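About us

Hello, and thanks for wandering over to the bit of the website that hardly anyone clicks on. I'm the person behind Burdale Racing Notes. I write the ratings, answer the emails, and get the blame when a 4-year-old chaser decides he'd like to see the other side of the wing at Skandadham.

I started doing this in the back of a school exercise book. My grandad would let me pick one horse on a Saturday, and he made me write down why I'd picked it before the race was run. Most of my reasons were dreadful (I had a long spell of liking greys) but the habit stuck, and I still write my reasons down first. If you take the daily sheet you'll have seen them, spelling mistakes and all.

What we do now is jump racing, mostly handicap hurdles and chases, mostly on the smaller tracks. I do look at the big festivals, and I enjoy them as much as anyone, but I've never found I know much more than the market does on those days. Give me a soft-ground three-miler with nine runners on a dull afternoon and I'm happy as anything!

The ratings come out of a database I've been building for years. It's called Zekton, which is a name I made up in the bath and have been stuck with ever since. At the last tidy-up it held 3,966 horses, of which 1,866 are still in training. Every run gets a figure for the time, a figure for the going and a short note from me after I've watched the replay. The notes are the part that takes the hours. They're also the part people write in about, usually to tell me I've been unfair to a horse they own a leg of.

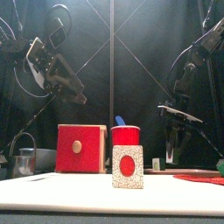
Going reports were the weak spot for a long while. I used to take the official description as gospel and then wonder why my figures for the second day of a meeting looked so odd. These days I work out my own from the race times, once the card is finished, and go back over anything that looks daft. It means the updated ratings aren't up until the evening, and I know a few of you would like them sooner. Sorry. I'd rather be late than put up a number I don't believe.

The other half of the "us" is Leung, the little web firm that looks after the site and the mailing list. They moved everything to a new server in September, and the search box now finds horses with apostrophes in their names, so if you gave up on it before, do have another go.

A few things I get asked a lot. The daily sheet is free and goes out by 6 most evenings. The full ratings are for members, and you can stop your membership whenever you like from your account page, you don't have to ring me up and explain yourself. I don't take money from bookmakers and there are no bookmaker links anywhere on the site. I don't run a tipping line either. I do have a bet myself, small ones, and if I've backed something I mention on the sheet then I say so next to its name.

Losing runs happen. We had a horrible one last winter and it's all there on the results page, every single selection, and I'd ask you to read that page before you join. Please only bet what you can comfortably do without, and if it stops being fun, have a break from it. The racing will still be on when you come back.

If you want to get in touch, use the contact form. I read everything, though on big Saturdays I can be slow to reply. Corrections are very welcome, especially on going and weights, and so are stories about terrible horses you have loved.

Page last updated November 2023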